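About Gwynne Chamber Players

Gwynne began as a string quartet with nowhere to rehearse, and we still think of ourselves as a small group of friends who play together, even in the seasons when the stage gets crowded. We took the name from the street where we first borrowed a church hall (drafty, with a lovely old upright that never quite held its tuning). Our first concert drew 193 people, far more than we had chairs for, and a good many of them stood right through the Schubert and stayed for coffee!

These days we give two concert series a year, one at Ellska Hall, which seats 300, and a smaller one at the Ponomex Room, where 100 listeners sit close enough to hear us turn the pages. We play Haydn and Brahms, we play new pieces by composers from our own region, and every November we open a rehearsal to anyone who would like to come and listen, children very much included.

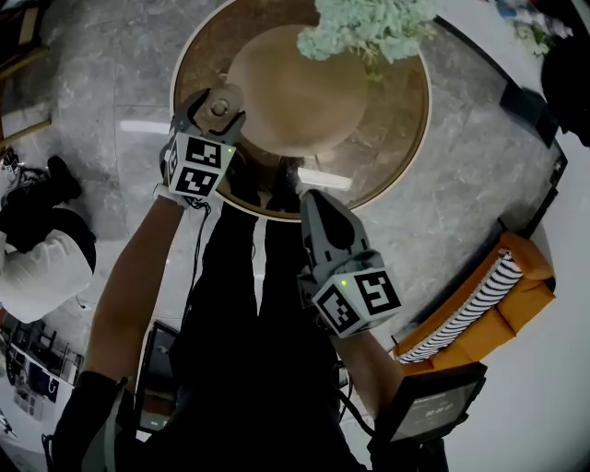 One listener wrote to us after the last open rehearsal that she had never understood what a viola was for until she heard the slow movement taken apart and put back together, and that she has since bought a season ticket for herself and one for her sister.

Tickets and school visits are handled through our office in the Briltent Building.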